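4.2 Drying method and residual moisture

Plates in the Druvcombe households were either towel-dried or left to stand after washing. The two practices were recorded separately, as earlier work on kitchen hygiene tends to group them under a single "drying" step. Of the 50 households enrolled, 13 used a towel for every wash and were analyzed as their own group. The remainder air-dried at least part of the load.

Residual moisture was measured by blotting. A pre-weighed filter paper was pressed against the eating surface for 5 seconds and weighed again on the same balance. Samples were taken at the end of the wash and again 2 hours later. Readings from the Tosby site were collected in July, when indoor humidity was high, and are reported without correction. A correction based on the Tully humidity log was tested and dropped - the log had gaps overnight, and filling them changed the ranking of households.

Spacing between items explained more of the variation than water temperature or detergent dose. Plates that touched along the rim kept a film of water at the contact point, and blot weights there stayed high at the second sampling. Bowls were less consistent. A bowl stood on edge drained well, while one placed face down trapped moist air and dried slowly. Racks with fixed dividers (Figure 5) set a minimum gap between plates, but households often put more than one plate in a slot, which removed the benefit.

Towel-dried plates had the lowest blot weights at the first sampling. Swab counts did not follow the same order, and the age of the towel was the stronger predictor. This result is taken up in Section 4.3.

Related articles
Cullinane and Guillot - Towel reuse and surface counts in shared kitchens
Đinh - Blotting methods for thin water films on glazed ware
Paisan and Mac Suibhne - The Hurkimine household water survey 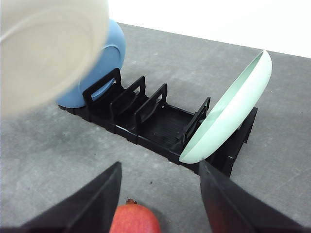 Figure 5. Black plastic dish rack with upright dividers and a ribbed base.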